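Rukham Toy and Figure Fair, October

I drove up to Drurham for the Rukham fair again this year. It has moved from the school gym to the old produce hall behind the bus station, and the extra room makes a difference. Last year you had to turn sideways to get past the resin tables. This time two strollers could pass each other.

Doors opened at 9:00 for early tickets and 10:30 for everyone else. Early entry was 48 tables of private sellers only, with the makers setting up along the back wall while people shopped. I had a short list: a Flikusau swamp trooper in the green plastic, any loose arms for the 2-inch line, and a carded Ó Ceallaigh diver if the price was sane.

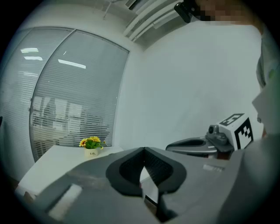 The diver was not sane. I saw three of them, and the cheapest had a crease through the bubble. Loose ones were easier to find, mostly without the helmet. One seller had a shoebox of Ó Ceallaigh parts at a dollar each, and I spent longer at that box than anywhere else in the hall. I came away with four arms, a left boot and a torso I don't need.

Flikusau had the busiest maker table. They brought a show exclusive, a clear smoke version of their beetle rider, limited to 393 pieces, two per person. The line reached the snack counter by 11:00. The sculpt is the same one they used in the spring, with the older hip joint, so the legs swap with everything they have put out so far. The new hip is coming on the next figure and it won't be compatible. They were open about that when people asked, and a few in line weren't happy.

Rogelio Macaraeg gave a talk at 1:00 on casting small runs at home. He paints and pours everything himself and sells by mail. He went through his costs, his mold life and how he picks colors – mostly by what pigment is left over. He passed test shots around the rows, including a purple wrestler with no face that I would have bought on the spot. He says it isn't going into production.
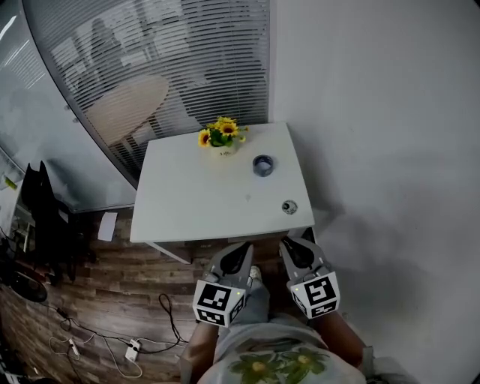 Prices on vintage were up from last year. Common loose figures that were $5 are now $8, and boxed vehicles have gone past what I'll pay. Customs and small-run figures have held steady, mostly $15 to $30. The organizers put attendance at 3,000 when they closed the doors, and by mid-afternoon the aisles nearest the entrance were slow going.

Parking is free on the north side but fills early. The snack counter is cash only. I never found the swamp trooper in green. One seller had it in tan and took my number in case the other turns up.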